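Table top

A table top is the flat upper part of a table, the bit you eat at, work on, lean on and pile the post on. I've been writing up household furniture for this wiki for a while now, and I kept putting this entry off, thinking there wouldn't be enough to say (there is, I had to trim it!).

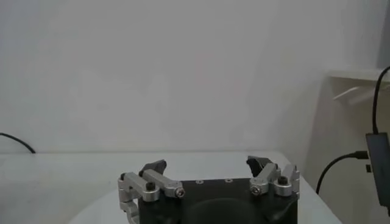 A smooth table top in white, with soft light reflecting off it.

Name

Most people I know say "table top" as two words for the part and "tabletop" as one word when it describes something else, as in tabletop games. My dictionary allows both. Kanokwan Srisuk, who edits the furniture pages with me, prefers "top" on its own, and she has changed it in this article twice. I've changed it back.

Shape and size

Rectangles are the commonest, then rounds, then ovals. The one I'm typing on is 90 cm deep and I wouldn't want it any shallower, as a keyboard and a plate both need to fit on it. Thickness varies a lot. My desk top is 30 mm, quite chunky, and it still dips a little in the middle where the printer used to live. A long top wants a rail or a batten underneath – see Apron (furniture).

Colour and finish

White and pale grey tops are popular for workrooms and kitchens. They throw light back up at whatever you're doing, so I find sewing and small repairs much easier on one, and a dropped screw shows up straight away. The drawback is that tea shows up too! Dark tops hide tea rings but show every speck of dust, and I've never managed to keep one looking nice past lunchtime.

A smooth finish wipes clean quickly. Glossy ones can be tiring under a strong lamp, and if you work in the evenings I'd go for something softer, or just move the lamp to one side. Textured tops grip paper better but hold crumbs in the grain, and you end up going at them with an old toothbrush.

Care

Warm water, a drop of washing-up liquid and a soft cloth will do for most painted or coated tops. Dry it afterwards. I don't use scouring pads on anything pale, having dulled a patch on my mum's kitchen table that way, and no amount of polish brought it back. Felt pads under lamps and heavy kit are cheap and worth having. For oiled wood the routine is quite different and has its own page.

Replacement tops

Tops are often sold separately from legs, which is handy if yours has had it but the frame is still sound. Measure the frame first, then the gap between the fixing holes, then measure it all again – Mandla Kekana's talk page comment about his 2 cm mistake is worth a read before you order.

See also: Apron (furniture), Drop-leaf table, Trestle, Worktop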